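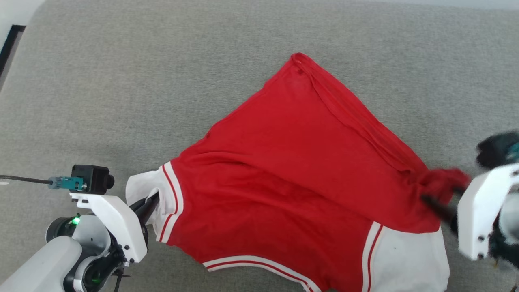
흰개미 둥지의 환기를 굴뚝 효과 하나로 설명하면 안 된다고 Rin Wada가 지난 글에 댓글을 달았다. 굴뚝이 열린 둥지와 표면이 막힌 둥지는 공기가 움직이는 방식이 다른데, 내가 둘을 같은 그림으로 묶었다는 지적이다. 맞는 말이라 그 부분을 다시 쓴다.

버섯을 재배하는 흰개미의 탑은 크게 두 종류로 나뉜다. 꼭대기가 열린 탑에서는 바깥바람이 개구부 위를 지나며 압력을 낮추고, 안쪽의 따뜻한 공기가 위로 빠진다. 교과서에 흔히 나오는 설명이 이쪽이다. 꼭대기가 막힌 탑에는 눈에 띄는 출구가 없다. 표면 바로 아래에 가는 통로가 그물처럼 퍼져 있고, 기체 교환은 다공성 흙벽을 통해 일어난다.

막힌 탑에서 공기를 돌리는 힘이 무엇인지는 오래 논쟁거리였다. 초기 가설은 군체와 균류가 내는 대사열이었다. 가운데에서 데워진 공기가 올라가고 벽 쪽에서 식어 내려온다는 것이다. 이후의 측정에서는 낮과 밤의 온도 차가 더 큰 몫을 한다는 결과가 나왔다. 낮에는 바깥쪽 통로가 먼저 데워져 공기가 가장자리에서 올라가고 중심에서 내려온다. 밤에는 방향이 뒤집힌다. 둥지 안 이산화탄소 농도도 이 주기를 따라 오르내린다. 다만 모든 종, 모든 지역에서 같은 양상이 나오는 것은 아니고, 그늘에 있는 탑은 일교차의 영향이 약하다.

내가 5월에 Kurnovcombe에서 기록한 것은 막힌 탑 하나뿐이다. Jistora 온도 기록기를 북쪽 벽과 중심부에 하나씩 넣었고, 깊이는 둘 다 지면 위 45cm 높이에서 수평으로 잡았다. 기록 간격은 300초, 유효한 기록은 1,990개다. 중심부 온도는 거의 평탄했고 벽 쪽은 일출 뒤에 빠르게 올랐다. 두 곡선이 하루에 두 번 교차한다는 점은 일교차 가설과 어긋나지 않는다. 유속을 재지 않았으니 그 이상은 말할 수 없다.

문제는 센서를 넣은 구멍이다. 흰개미는 벽에 난 틈을 금방 흙으로 메우는데, 이때 케이블 주변의 흙 밀도가 원래 벽과 같다는 보장이 없다. 앞쪽 200개 기록은 보수가 진행되던 구간이라 보고 계산에서 뺐다. 이 기준은 임의로 정한 것이다. Ledesma 쪽 자료와 비교할 때는 같은 기준을 쓰지 않았으므로 절댓값을 나란히 놓지 말 것.

습도에 대해서도 하나 고친다. 지난 글에서 탑이 습도를 조절한다고 썼는데, 주어가 틀렸다. 균류 방은 대부분 탑의 아래쪽이나 지하에 있고, 그곳의 습도에는 주변 토양의 수분과 일개미가 물고 오는 젖은 흙이 함께 작용한다. 탑 자체는 주로 기체 교환에 관여한다.

Jalham의 열린 탑 기록은 아직 정리하지 못했다. 기록기 시계가 밀려 있어서 시각 보정부터 해야 한다. 보정이 끝나면 두 탑의 곡선을 따로 올리겠다.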